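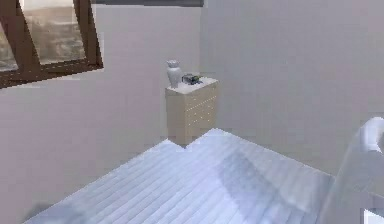
Caring for candles, brass and old prayer books at home and in a small chapel

Posted 2020-03-11

Many people keep a small prayer corner in the house, and some of us also help to keep a chapel clean. I have done both for many years, first at home and later in the chapel at Wundham, and the same questions come again and again. So I write down what works for me.

Wax on a cloth

Do not rub it when it is soft. Wait until the wax is hard, or put the cloth in the freezer for one hour. Then break the wax and lift it with the back of a spoon. What stays in the fabric you can take out with brown paper and a warm iron. Put paper under the cloth and paper over it, and move to a clean piece of paper each time you see a stain come through. Colored wax can leave a shadow. For this I use a little alcohol on cotton, but first I try it on the hem.

Linen altar cloths I wash by hand in lukewarm water with plain soap. If a cloth is more than 100 years old, I do not wash it. I shake it outside, very gently, and put it back in its paper.

Wax on a candlestick

Stand the candlestick in warm water, not boiling, and after 4 minutes push the wax off with your thumb or a wooden stick. Never use a knife. If the candlestick has a heavy foot filled with plaster or sand, keep the foot out of the water. Wipe the top part only with a warm cloth and have patience.

If a candle is loose in its cup, wrap a thin strip of beeswax around the end. Paper burns and should never be used for this, although I see it often.

Brass

Brass with lacquer needs only a damp cloth and a dry one after. Polish will make spots in the lacquer and then you must remove all of it. Brass without lacquer you can polish, but two times in a year is enough. I do it in October and again before Easter. I used Cozma paste for a long time, and now I use Stundo, which has less smell. Both leave a white powder in the corners of the letters if you take too much. A soft toothbrush takes it out when it is dry.

Silver plate is another matter. The silver is thin, and each polishing takes away a little of it. Wash, dry, wrap in soft cotton, finish.

Prayer books and hymnals

The worst enemy is a damp wall. Leave a space of two fingers between the books and the wall, and do not press them tight on the shelf. When we moved the old hymnals from Pluvport we had 670 of them, and 92 had mold on the covers, all from the bottom shelf on the outside wall.

For a book with dry mold, take it outdoors, wear a mask, and brush the cover away from you with a wide soft brush. Close the book tight while you do this so the dust does not go inside. A book that is still damp should first stand open in moving air -- a fan is good, a heater is bad.

Loose pages should not be fixed with tape. It turns yellow and the glue goes into the paper. Keep the page in its place with a flat cotton ribbon tied around the book until somebody can repair it properly.

Incense smell and soot

Soot on a painted wall comes off best with a dry sponge, the kind that is sold for smoke cleaning. Go from the top down in straight lines. If you use water first, the soot becomes gray paint and you will see it forever. For a small burner at home, put a layer of clean sand under the charcoal and change it when it becomes dark.

Charcoal stays hot much longer than it looks -- leave it in a metal bowl overnight before it goes in the trash.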